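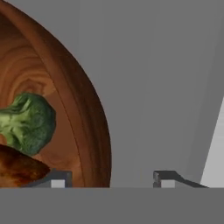 Re: [bowls-and-boards] Drikby oil, worth the money?

Beatriz Antunes wrote:
> I put three coats of Drikby on my big salad bowl in June and
> the grain came up beautifully. The label says it's good for
> 210 washes. At $39 a can I think that's a bargain. Has anyone
> else tried it?

Beatriz,

210 washes according to whom? I went looking for a test and found the same sentence pasted on every shop page. No word on how hot the water was or what soap they used.

Any oil makes grain look good on the first day. Plain mineral oil from the drugstore does it for 6 dollars, and I've kept a dark round bowl going on that for years. It gets dry near the rim, I wipe on more, done.

I'd also like to know what's in the can. "Natural plant blend" could be walnut, and my nephew can't eat from anything with walnut on it. I wrote to ask and got a coupon back.

If you're still happy after 40 washes, post again and I'll read it with interest. Until then I'm keeping my $39.

Esperanza Kapoor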